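Spielküchen-Set Undside von Wedinum im Test

Geprüft wurden Geschirr, Spiellebensmittel und das rote Filzteil. Auf einer weißen Tischplatte heben sich alle Farben gut ab.
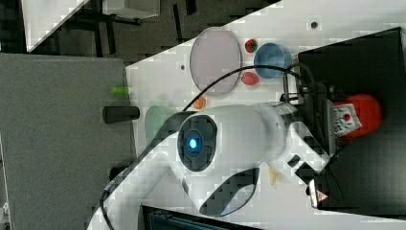
Blaue Schüssel und rotes Teil mit weißem Etikett

Der Filz ist leicht faserig, das Rot kräftig. Auf dem weißen Aufnäher sitzen ein roter Punkt und grüne Stickerei, oben eine hellbraune Naht. Gewicht laut Küchenwaage: 14 g.

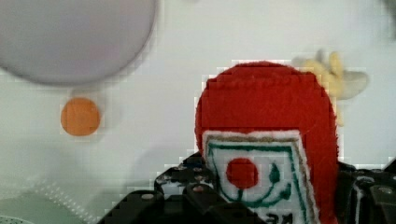 Geschirr und Obst

Der lavendelgraue Teller hat einen flachen Boden — kleine Teile rollen trotzdem gern über den niedrigen Rand. Das ovale Sieb ist mintgrün und fein gelocht, der Becher farblich ähnlich. Am besten gelungen: die halb geschälte Banane.
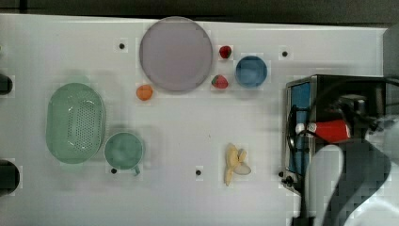

Wertung

Platzbedarf hoch, Verarbeitung ordentlich. 9 von 10 Punkten.

Jytte Eskildsen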